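The Jarkberg Reading

The gauge at Jarkberg reported every 2 hours. Verna Pruitt had kept its log since November, when the reservoir began losing water that the outflow meter could not account for.
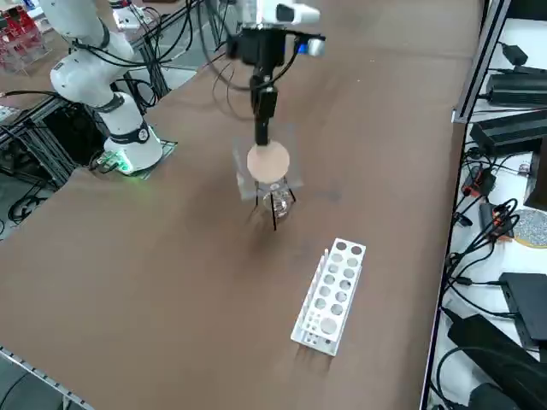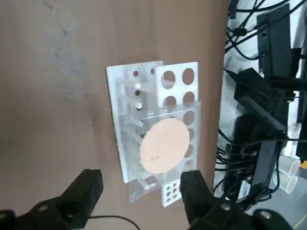 The brown tabletop, in both views.

On 12/24/22 the level stood at 2637 millimeters. The model predicted 2637 millimeters. It was the first agreement in the record, and Pruitt entered it twice, once in the log and once in the margin.

She telephoned Anika Blackwood at the Casanau office.

"Check the offset," Blackwood said.

"I checked it."

"Then check the inflow."

The inflow came from a single culvert under the Ferreira road. Pruitt put on her boots and walked down with a flashlight and the portable meter. Snow had drifted against the grate. She cleared it with her forearm, lowered the probe, and waited for the number to settle. It settled at 788 liters per minute, well above the seasonal figure.

Water was still leaving the reservoir by an unknown route. More was now arriving by a known one. The two quantities were equal to the limit of the instrument.

She wrote this down in pencil, the pen having frozen, and stood for some time with the light pointed at the culvert. Her father had dug the first trench there. He had kept a log too, 3665 entries in a ledger with a cracked spine, and the last of them was a level with no time beside it.

At the hut she filled in the next line of the form and left the level blank. The telephone rang. It was Blackwood, asking whether anyone was expecting her for dinner.

"No," Pruitt said. "I have a reading at eight."

"I'll drive up after it, then."

Pruitt moved the ledger off the second chair.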